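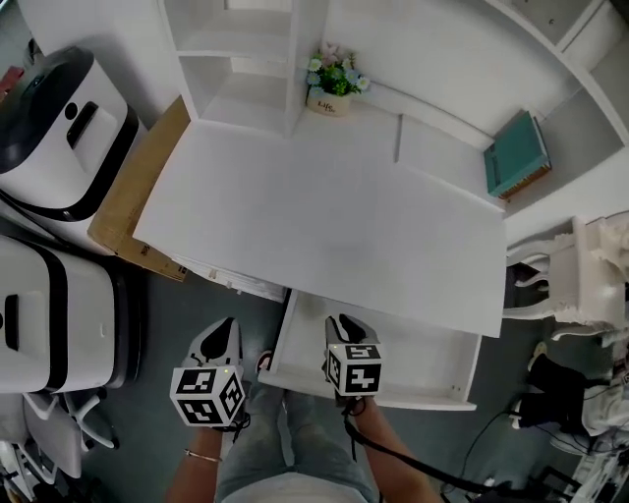 Open house at Hellel went way over, so quick notes before I forget it all. They had the Kadlec arm going by the door and a line for it all the way to the stairs, 20 minutes at least, so I skipped it and went to the back to see how they teach the things. Hand-held grippers, one per hand, no robot attatched. Open a drawer, close it, again. The white desk with the hutch, flowers in a "Life" pot, could be my aunt's spare room. Marker cubes on both grippers — black and white squares, so the software can tell where your hands are.

They want 2,000 runs of the drawer stuff by May. Two thousand! My wrists hurt thinking about it. Asked if people get bored, got a shrug and a podcast recommendation.

Then the Rendus talk. Too many slides, mic kept dying. Left at 2 for a sandwich and missed the Pedix demo completely, which was teh one I came for. Supposedly they're posting a video. Will link it if they do.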